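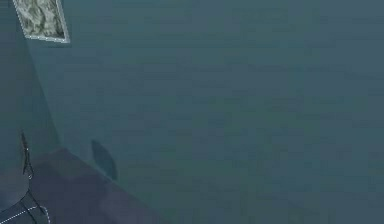
Getting miniatures ready for the table: workshop tips

These notes are for the practical side of army gaming: building, basing, storing and carrying. They were put together over a season of Stostus at the Herkside club, with an army that had grown to 2745 points and no longer fitted in the shoebox it started in. Most of it will apply to any game with plastic or metal figures on bases.

Cleaning parts before assembly

Wash plastic sprues in lukewarm water with a drop of washing-up liquid and leave them on a tea towel overnight. Resin needs a proper scrub with an old toothbrush. Metal only needs a rinse unless it feels greasy.

Cut parts away from the sprue with a small gap left over, then trim the stub with a knife. Clipping flush in a single go pulls a chunk out of the plastic, usually on a shoulder or a face.

Scrape mould lines with the back of the blade. Check again under a desk lamp held low to one side, as the lines you miss in daylight show up very well after a dark wash.

Pinning heavy models

Metal wings and long banner poles come off in transit. Drill both halves with a pin vice, push in a length of paperclip and glue with superglue. To line up the holes, put a dot of wet paint on one half, press the two together and drill where the paint has marked.

Use 2 pins for anything that can swivel.

Spray primer

Shake the can for longer than you think it needs, with the lid on. Start the spray to one side of the model, pass across it and stop on the other side. Cold cans spit. Stand yours in a jug of warm tap water for a few minutes first, never hot, and dry it off before use.

Do not prime in a damp garage in October. The finish goes grainy and you will be stripping the lot. If the weather is against you, brush-on primer is slower but does the job. Lilidau grey covers in 2 thin coats and does not fill in chainmail.

Keeping paint usable

Wipe the rim of the pot before closing it. Dried paint under the lid lets the air in. Dropper bottles clog at the tip, and a dressmaking pin will clear them.

A wet palette can be made from a takeaway tub, a folded sheet of kitchen roll and a piece of baking parchment. Change the kitchen roll when it starts to smell.

Storing an army between games
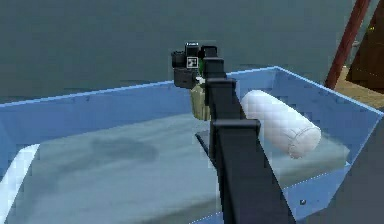
Black arm reaching into a large light-blue bin.

Sort by unit before you sort by size. Setting up is much quicker when each squad comes out together, with its leader and its tokens.

Magnets glued under the bases and a sheet of steel in the bottom of the box will hold plastic figures well. Metal ones need foam. Cut the foam a little smaller than the model so it grips, and lay figures on their backs so the weapons face up.

Label the short end of every box. Lids get swapped.

Scenery takes far more room than figures. Hills and ruins will stack if you put a layer of old towel between them. Trees do not stack at all, so make them with removable trunks and keep the tops in a bag.

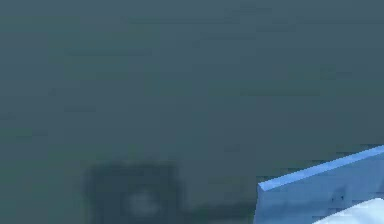
Loose flock gets everywhere, and a coat of watered-down PVA over finished scenery will stop most of the shedding. Mix 4 parts water to one of glue and add a touch of washing-up liquid so it soaks in. Put it on with a dropper and leave it flat until the next day.

Carrying to an event

Pack the night before with your list beside you and tick off each unit as it goes in. The Saragih case is a good size for a standard army but the handle digs in on a long walk, so wrap it with a strip of pipe lagging.

Take a small repair kit: superglue, tweezers, a spare blade in its cover, a few bases and a pot of your main colour. Put the glue in a freezer bag. Tape measure and dice go in a coat pocket, where you can get at them without opening the case.

Varnish anything you handle a lot. Gloss first, then matt on top, leaving a full day between the coats.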